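Filed under: Bench Notes / Textiles

13 February 2021

Canvas shrinkage, second round. Cut seven strips from the Etby roll, warp direction, each marked at 300 mm between ink lines. Washed warm, line dried overnight, measured this morning after pressing flat under the steel rule.

Mean length between marks is now 288 mm, so 4 percent. Weft strips from December gave under 2. Fatemeh K. wants the pattern allowance to be the same both ways for simplicity. I would keep them separate — a peaked panel cut on equal allowance pulls in along its height and the seam puckers near the top.

Thread: the Ochoa polyester held in all strips. The cotton thread drew up with the cloth and left a visible ripple at the hem. Stay with polyester, longer stitch, and loosen the top tension half a turn.

Pole sleeves are the weak point of the drawing. Sleeve width was taken from the unwashed pole fit with no slack. Veronika redrew it with 5 mm extra and an open lower end so the pole can come out before washing. See how the small peaked shape sits on its edges:
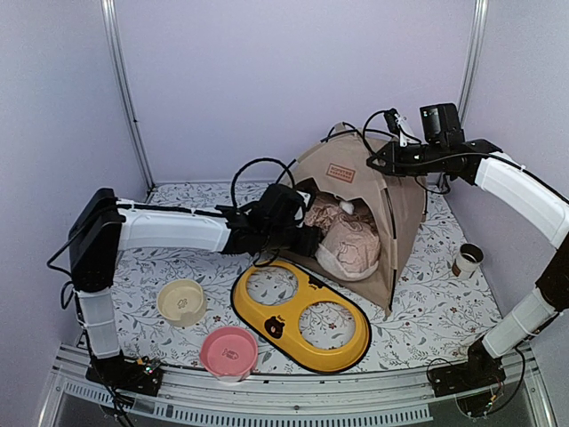
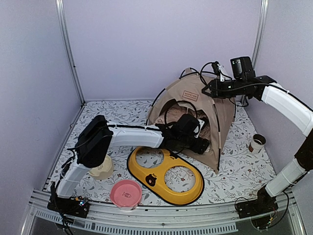

Small pet tent, beige, label near the peak in both views.

Label placement on ours still open. A stiff patch on cloth that shrinks 4 percent will bubble. Either prewash the panel or attach the patch on its top edge only. Thirumalai prefers prewash; it adds a day.

Tumble drying not tested. Marjan has the dryer log from Harerano, cycle 105, and will send the drum temperatures.

To do: repeat warp strips at cold wash, same roll. Weigh before and after. Order more marking ink, the blue one ran.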